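Forty loads of laundry and not one clean shirt

I had a picture in my head of the person who teaches robots to do chores. There was a whiteboard in it, and a lot of math. So I was a little thrown when the woman who runs data collection at Multell met me at the door in socks, with a clothespin clipped to her collar, and asked if I minded talking while she sorted a pile of T-shirts.

I didn't mind! I sort T-shirts while I talk to my mother every week of my life.

She asked me to leave her name out of this (her whole team did, they're shy people), so I'll call her the lead, because that's what everyone in the place called her. She used to teach swimming. She answered an ad that said "patient people wanted," and four years later she's in charge of how a two-armed robot gets its examples of loading and unloading a washing machine.

"People come in thinking we write instructions," she told me. "Lift arm, open fingers, go left. We tried a bit of that in the beginning, years ago, and it was fine as long as the sock was always in the same place. Socks don't do that."

What they do now is show it. Somebody steers the arms through the job while everything gets recorded, the camera views and the position of every joint, and then they do it again with different clothes, and then again. Each run is called an episode. Enough episodes go into training and the system starts to work out for itself what picking up a towel looks like, whichever way the towel happens to have landed. I asked how many is enough and she laughed for a good long while.

"On a good day we get about 40 that I'd keep," she said. "You'd think it would be hundreds. It's a short task! But you have to set it up again every time, and the setting up is the slow part, and then you throw some out."

I wanted to know what gets thrown out. A lot of it is hesitation, apparently. If the operator stops halfway to think, or scratches their nose, the robot has no way to tell that the pause wasn't part of doing laundry. She's seen an early model reach for a basket, hang there for two seconds, and then carry on, every single time, and she knew exactly whose habit it was.

"Mine," she said. "I was checking the clock."

The operators work in pairs, one driving and one standing by to reset the clothes and step in if something snags. They swap after 7 episodes, a number they settled on after some grumbling, and they write down who drove. That matters more than I would have guessed. One of the operators is left-handed and does everything from the other side, and at first they worried it would muddle things. The lead went back and forth on it for weeks and ended up keeping all of his runs. "I want it to see more than one way to get a sweater out of a basket," she said. "If it only ever sees mine, it'll be stuck whenever mine doesn't work."

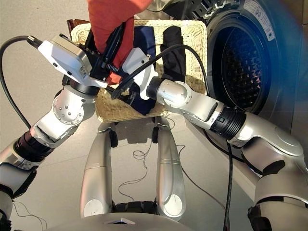 I asked the left-handed operator what the hardest item is, expecting him to say fitted sheets, because fitted sheets are the hardest item for me. He said dark things on top of other dark things.

"Navy and black together, I can barely tell where one ends, and I've got good eyes and I know what's in there," he said. "You grab one and you've got a corner of the other. Then you have to decide, do I let go, do I shake it, do I just take both?"

And do they record it when that goes wrong? Yes, and this was the part of the afternoon I liked best. A clean run where everything goes right teaches the system what success looks like, but it doesn't teach it much about getting out of trouble. So they also collect what they call recoveries. They'll start with the clothes already tangled, or half over the rim, and record only the fixing. The lead thinks those are worth more than anything else they gather, and she had to argue for them, because they look terrible on a weekly report. All you see is a mess and then slightly less of a mess.

Whenever a person reaches in to help, that stretch gets marked and kept apart from the rest. She was firm about this. "If my hand is in there doing the work, I can't hand that over and say, look, the robot did it," she said. "It'd learn to wait for a hand."

They've learned a few things the hard way. In October they sent a batch to their partners at Shibata, who do the training side, and got a polite note back asking why the robot now refused to go anywhere near the left half of the basket. It took a day of scrolling through episodes to figure it out – whoever did the resets had been tossing the clothes in from the same spot, so they nearly always landed on the right. Now there's a sheet taped up with starting arrangements, and they work down it in order. Boring, the lead says, and she loves it.

The clothes come from a thrift store in Lerbridge, by the bag. She picks them herself and has become quite picky about it: stretchy things, stiff things, things with buttons, at least one item with sequins (the sequins do strange things to the cameras). I asked whether they ever run the washer. They have, twice, both times because somebody had spilled coffee on the training set.

Before I left they let me drive. There's a pair of handheld controllers, and you squeeze to close the grippers, and I can report that I'm awful at it. I went for a hand towel, missed, closed on air, and then pushed the towel farther down with what I can only call determination. My second try I got it by one thread and lifted it maybe an inch. I was absurdly proud.

"We'll keep that one," the lead said, and I thought she was being kind, but she was already typing a note. A beginner's grab is something they're short on, she explained. Her operators have gotten too smooth, and she's been asking friends, neighbors and the man who delivers the water to come in and be bad at it for an hour. A school group from Cornitz is next on her list, once the permission slips come back.

She walked me out, still in her socks, and I asked if she does her own laundry any differently now. She said she folds less and watches more. Last week she dropped a pillowcase behind her dryer and caught herself noticing how she fished it out, elbow first, and then she wrote it down on the back of a receipt so they could try it with the arms in the morning.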